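Book Fair and Author Reading: Room Safety Checklist

Rweyemamu Reading Room, lower level
Walked 6 October 2000 by Gladys Ondieki
Building opened 1993. Posted limit for the main room: 203 people.

Marks used: OK, FIX (before doors open), WATCH (check again during the event)

1. Exits and aisles

Front double doors open fully from inside. OK
Side door by the poetry shelves. FIX. Two cartons of the Graltero anthology are stacked against it. Move them to the stock room.
Center aisle, signing line to register. OK
Exit signs lit. OK, but the one over the side door flickers. Bulb on order since August.

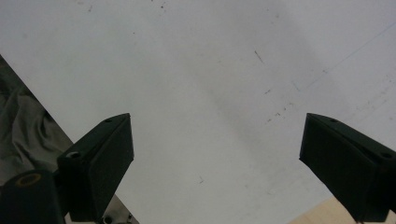

2. Tables and displays

Signing table steady, legs locked. OK
Folding tables for the small presses. FIX on one. The Breltex table has a leg brace that slips. Swap it or leave it folded.
Book stacks no higher than chest level. WATCH. Authors tend to add copies once they get here.
Tall wire rack for bookmarks and postcards. FIX. Tips when pulled from the top. Put the heavy stock on the lowest row.
Tablecloths clear of the floor. OK

3. Power and sound

Microphone cord taped down, full length. OK
Projector for the book trailers. WATCH. The Polix unit gets hot after the second reel of clips. Keep manuscripts and paper off the top.
Extension cords, one per outlet. FIX. Two were chained behind the podium.

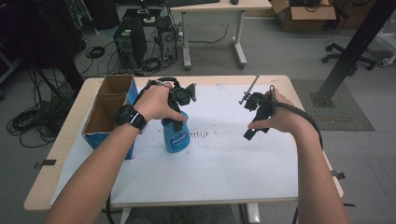
The podium lamp is on its own outlet and can stay where it is. If a reader asks for more light, use the floor lamp from the office and run the cord along the wall.

4. Seating

Rows hooked together. OK
Wheelchair spaces, front and back. OK. Keep the back one free of coats.
Chair 14, second row, cracked seat. FIX. Tagged and pulled.

5. Stock room

Cartons stacked four high at most. WATCH. We are expecting 600 copies and have shelf space for fewer.
Step stool, rubber feet in place. OK
Box cutters closed and in the drawer. FIX. One was left open on the shelf.

6. First aid and fire

Extinguisher tag current, pin in place. OK
First aid kit. FIX. Short on small bandages.
Phone at register works. Front desk is extension 708. OK

All FIX items to be initialed on the paper copy at the register. Readers who bring candles for atmosphere get the same answer as last year.

G. Ondieki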